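Visit report: Drilex open lab, September

The Drilex site is a two-story building behind the Brabec warehouse. Doors opened Saturday at 10, and the hall closed at 4. I went to check one question: can any of this hardware fold a towel, load a rack or wipe a shelf at a rate a shop or a household would pay for?

Picking cell

The first station was a two-finger gripper sorting boxed goods into totes. Dalibor Bartoš, who runs the cell, had a log sheet taped to the guard: 2,131 picks since the last change of pads, 22 of them dropped or refused. Those are usable numbers for rigid boxes under steady light. He did not claim them for anything else. Bagged rice was tried twice at a visitor's request and failed both times, once at the grasp and once at the release.

Shelf wiping

Irer had a mobile base with a sponge tool. It covers flat, cleared shelves. A person has to take the goods off first and put them back after, and that takes longer than the wiping.

Multi-finger hand

The Zondari hand was the most relevant item for housework. It has four fingers and a thumb, with rounded black tips. Three of the fingers have silver-gray metallic segments below a dark palm. The small camera at the wrist looks out past the fingertips, so software gets a close view of the hand but a poor one of anything near the lens, which goes out of focus.

Miloslav Holub gave the talk. His test set is 100 household tasks, each repeated until the result is stable. Cups, bottles and door handles are mostly solved. Cloth, cable and anything wet are open problems. A towel fold takes the hand 964 seconds at present, with no operator input. I asked about fingertip wear and got no figure.
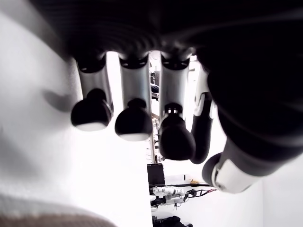
Assessment

Shop floor: yes for boxed goods in a fixed cell, provided someone clears faults. Shelf work: no, until the robot can move stock by itself.

Household: no. The hand has enough joints, but speed and cloth handling are well short. I would look again when the towel time is under two minutes and the fingertip wear data is published.

Parking is on the Brabec side. The lab entrance has steps and the ramp is at the rear.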